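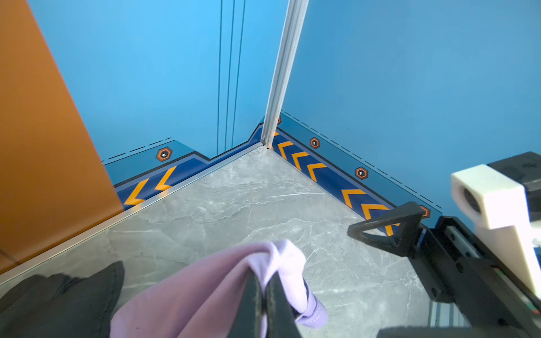
El centro vecinal de Eltstead estrena sala de juegos, y lo hace después de un invierno largo de lijas, rodillos y meriendas improvisadas entre botes de pintura. El espacio, que durante años sirvió para guardar sillas plegables y decorados de las fiestas, llevaba desde octubre en obras, y quienes pasaban por el pasillo se habían acostumbrado a asomarse para ver cómo iba la cosa. El resultado es una estancia azul de arriba abajo, con un tono más claro en una pared y algo más oscuro en la contigua, y un suelo gris de vetas blancas que imita el mármol y que da al conjunto un aire fresco, casi de piscina. Lo que más ha gustado entre los pequeños, según cuentan en el centro, son los chevrones naranjas que corren a ras de suelo sobre una franja azul marino, como las señales de una pista o de una nave espacial – cada cual ve lo que quiere ver, y en eso está buena parte de la gracia.

El diseño es obra del estudio Cladier, que ya se había encargado hace un par de años de la biblioteca infantil del mismo edificio y que esta vez quería algo más atrevido. La idea de la que partieron era sencilla: que la decoración quedara a la altura de los ojos de quien juega sentado en el suelo. Por eso el zócalo va en vinilo, con su banda verde azulada, su escalón cerca del rincón y una línea discontinua que lo acompaña por encima, mientras que la parte alta de las paredes se ha dejado tranquila, sin apenas adornos. Un panel alto de color naranja cobrizo pone el contrapunto y rompe con tanto azul.

También tiene su historia el poste de aluminio del rincón. En los primeros planos no aparecía, y hubo quien propuso esconderlo detrás de una moldura, pero al final se decidió dejar el perfil ranurado a la vista, con su color plateado, y lo cierto es que le sienta muy bien al resto. De los remates metálicos se ha ocupado el taller Gwynne, vecino de la calle de atrás, y los vinilos los ha cortado la imprenta Ilix en 2 tandas, porque con la primera no alcanzó para todo el perímetro.

El presupuesto, modesto, salió en buena medida de la rifa de otoño y de la venta de bizcochos que se organizó en la entrada del centro, con la que se reunieron 400 euros destinados por entero a los adhesivos y a la pintura. El resto lo han puesto las horas de tantas familias que se acercaron a echar una mano cuando podían, unas con la brocha y otras con el café, que también hacía mucha falta.

La sala abrirá por las tardes en cuanto el centro vuelva a su horario habitual, en turnos de hasta 4 familias, y bastará con apuntarse en la conserjería. Se pide a los asistentes que entren en calcetines y que dejen los carritos en el pasillo. Quien tenga en casa juegos de mesa en buen estado y quiera darles una segunda vida puede ir apartándolos, ya que se recogerán en el mostrador de la entrada cuando se anuncie la fecha de apertura.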